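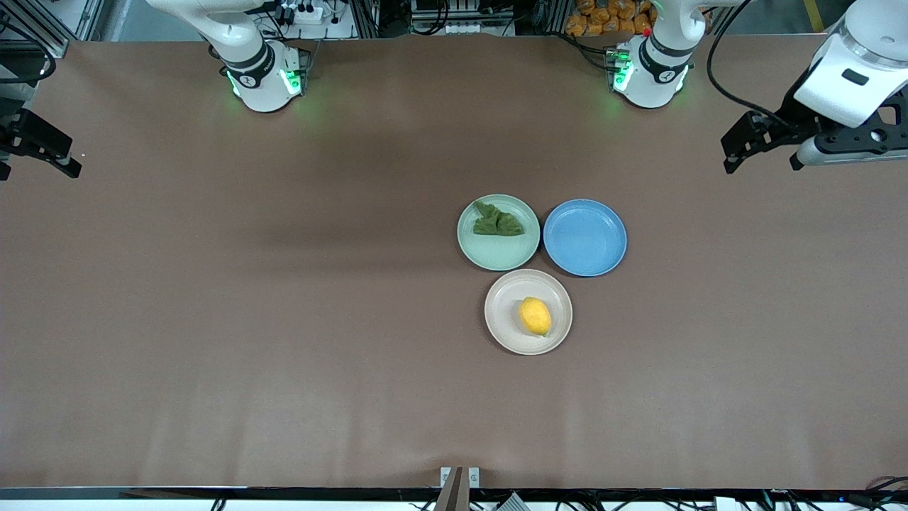
Sylvain Chevalier thinks the weld bath went dull on us well before any wool got near it, and that I've been blaming the alum for months when I should have been looking at the water. He wrote that in the margin of my last entry, in pencil, with two underlines. I grumbled about it for a whole evening and then went back through the notes, and I'm sorry to say he has a case.

Jun 1, 2021 — yellow and green trials, Skevuner dye room

So, where we are. The order for the Istell hangings calls for a clear yellow and two greens, all on the same wool, all from weld overdyed with indigo (or not overdyed, for the yellow). Back in December I had a yellow I loved. It was sharp and a bit cold, right on the edge of greenish, and it went over to a beautiful leafy green after one dip in the blue. I haven't managed to get it again. Everything since then has come out looking like old mustard, and the greens made from it are olive at best. Olive is a perfectly nice color! Istell did not ask for olive.

What I did in December, as far as my handwriting lets me work out:

- Idon wool, the two-ply, scoured twice
- alum at 8 percent of the weight of the fiber, no tartar
- dried weld, chopped, soaked overnight in rainwater
- chalk stirred in at the end, "a pinch" (thank you, past me)

And this spring:

- Idon wool again, same two-ply, scoured once
- alum the same
- dried weld, chopped, soaked overnight in tap water
- chalk weighed properly

You can see why Sylvain went for the pencil. I changed the water when the rain barrel cracked and I never put it in the notes as a change. It's just sitting there in the ingredients as if it had always been tap. The tap in this building tastes of pipe, and I would bet that there's iron in it. Iron saddens yellow, everyone who has ever dyed a skein in the wrong pot knows that, and I went right past it.

Test one: the water

I did three small pots this morning, same weld, same mordanted wool out of the same skein, only the water different. Pot A was tap. Pot B was tap run through the carbon jug in the kitchen. Pot C was the last of the stored rainwater, which I've been hoarding for rinsing silk. Brought them up slowly and held them just under a simmer for 30 minutes, then let them cool with the wool still in.

Pot A: mustard. Same as all spring.
Pot B: mustard, possibly a hair lighter, but I was hoping so hard that I don't trust my eyes.
Pot C: there it is! Clean, bright, a little bit acid. I put it next to the December sample and had to flip the tags over to be sure which was which.

I don't want to pin everything on this yet. Yannick Deschamps looked at the samples over lunch and pointed out that pot C is the small enamel pan and the other two are the steel ones, and he's right, I grabbed whatever was clean. The steel pans are old and one of them has a scratch at the rim that goes brown if you leave it wet. So now I have two suspects where I had one. Tomorrow it's the same three waters, with all of the cooking done in enamel, one after another if I have to. It'll eat the whole day but I'd sooner lose a day than dye the full lot wrong.

(Note to whoever shares the stove: please leave the small enamel pan alone until I cross this out.)

Heat

The other thing I wanted to write down while I still remember it. I've been letting the weld get too hot. There's a moment when the bath stops smelling like hay and starts smelling like overcooked cabbage, and every time I've let it go past that the color has had some brown in it. My thermometer is a liar at the top end, so I've been going by the smell, and that works fine until someone fries onions next door. For the next few baths I'm going to keep a lid half on, stay by the pot and take it off the flame early. The wool can sit in it all afternoon. It doesn't seem to mind.

The blue

We've got the vat that we call Tanguy running again — the big one, fructose and lime, named after the barrel it lives in, which had Tanguy painted on the side when we bought it. It had gone sulky over the cold weeks. The flower on top was thin and gray and the liquid underneath was more blue than it ought to be, and a test strip came up pale and streaky. I warmed it to 95 degrees (Fahrenheit, for anyone reading this over in the other building), gave it a spoon of fructose, stirred without splashing and left it alone until after lunch. When I came back it had the coppery skin and the liquid under it was that weird clear amber-green, and I may have clapped.

One dip, counted slow to sixty, over the pot C yellow gives a green I would be happy to send out today. Two dips gives the darker one, near enough. Over the pot A yellow, the same dips give me olive and then something like a wet army blanket. Samples of all four are pinned to the board under the window, on the left, with the dips marked in thread knots. One knot for one dip, please don't untie them thinking that they're loose ends. That did happen once.

A few things about dipping that I keep relearning:

Squeeze the wool out under the surface before you bring it up. The drips carry air in and the vat hates it. Wet out the yellow skeins for much longer than seems necessary, or you get pale spots where the ties are. And let it air fully between dips. I got impatient with the second dip on one sample and it's patchy near the knot, so don't use that one for matching, it's my fault and not the vat's.

Rinse

Still undecided on this. I used to finish the greens with a short vinegar rinse to knock back the lime, and the wool does feel softer for it. But the yellow half of the green is fussy about acid, and on the pot C sample I could see it pale a little as it went in. Sylvain says to use plain water and lots of it and let time do the rest. I split one sample skein down the middle, vinegar on one half and plain on the other, and they're drying in the back. I'll judge them dry and in daylight. Wet wool has fooled me too many times, everything looks gorgeous when it's wet.

Quantities

The full lot weighed in at 2,487 grams dry before scouring, and that's the number to use for the alum. I had a different one written on the lid of the tub from before we pulled out the moth-nibbled skeins, so ignore the lid. I've scratched it out, but it shows through.

The real trouble is rainwater. If it does come down to the water, I need far more than I've got, and the barrel is still cracked. Yannick has a patch kit for boats and thinks it'll take on plastic if we sand first. Failing that I could buy distilled, and I really don't want to work out what that costs for a pot that size. I could also try a bit of cream of tartar in the tap water to see if it ties up the iron, though I have a feeling that it'll push the yellow the wrong way. Worth one small pot. Let's call it pot D.

For tomorrow:

1. All waters again, enamel only.
2. Pot D, tartar in tap, a tiny amount. Write down the amount!
3. Check the split skein by the window before noon.
4. Feed the vat in the morning, a light hand with the lime.
5. Ask Idon if the two-ply is still scoured the same way at their end. The last batch felt greasier to me.
6. Sand the barrel.

Adding this at the end of the day: I left a scrap of unmordanted wool in the leftover pot C bath just to see, and it has taken up next to nothing, a sort of weak tea color. So the alum is doing its job. Sylvain, you can go ahead and underline that one too.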